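Handheld gripper demos — how much do you vary the table?

fitri_liew
Posted August 8, 2026

Hi all, Fitriani here (Trokura project, some of you know me from the cable sorting thread). We're collecting demos for the glasses case task: open the case, take the glasses out, put them back, close it. I've got 774 good ones so far, all done by hand with the two grippers, and the policy does fine until you move the case to a table it hasn't met. Then it goes for the hinge every time. Do I keep going on the same table or start again with more variety?

mossy_kettle
More rooms. Always more rooms. We had the same thing at Clirnstead with mugs, and another few hundred on the old bench did nothing for us. Ten demos each in a load of different places beat the lot.

Wijaya
Not sure I agree with that. If it's grabbing the hinge I'd look at your start poses first. Are you always beginning with the case in the middle, facing you? Ours learnt "go forward and left a bit" and we blamed the wallpaper for a month.

fitri_liew
Er, yes. Mostly in the middle. I turn it a little between takes but not by much, my wrists get tired and I get lazy!

mossy_kettle
Turn it right round then, but I'd still change the room. What's on the table with it?

fitri_liew
Bits and bobs, I swap them every 10 takes. One of today's setups, just before a take:

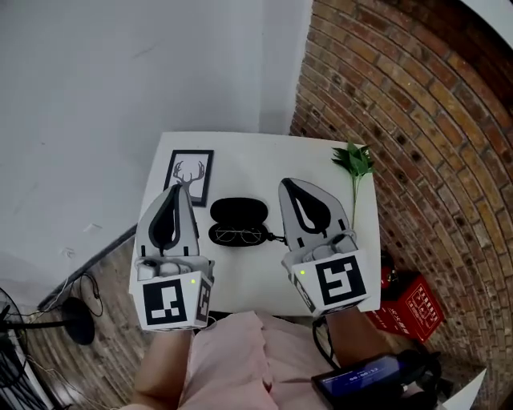
Case open, glasses in, both grippers ready over the table.

Wijaya
Nice clutter, the stag is a good one. But both markers face the camera nicely there. Do you lose them when you tilt to get under the rims? I drop any take where one goes missing for more than a moment, and with thin wire frames I was binning 2 in every 7.

fitri_liew
I lose the left one now and then, when I roll my hand over to close the lid. I've been keeping those if the track looks smooth afterwards. Should I not be?

Wijaya
I wouldn't. A smooth guess is still a guess.

flirketti_fan
Bit harsh, I keep short gaps and it's never hurt me. The slow careful takes are worse in my experience — people creep up on the glasses as if they might bite, and then the robot does it too. Go at normal speed and throw away the fumbles.

mossy_kettle
Agree on speed. Disagree on fumbles, keep a few where you miss and try again, otherwise it has no idea what to do after a miss.

fitri_liew
OK, so case turned all ways, a new room, normal speed, and I'll put the marker gaps in their own folder and train with and without. I want the lot done before December. Will post both runs when I have them.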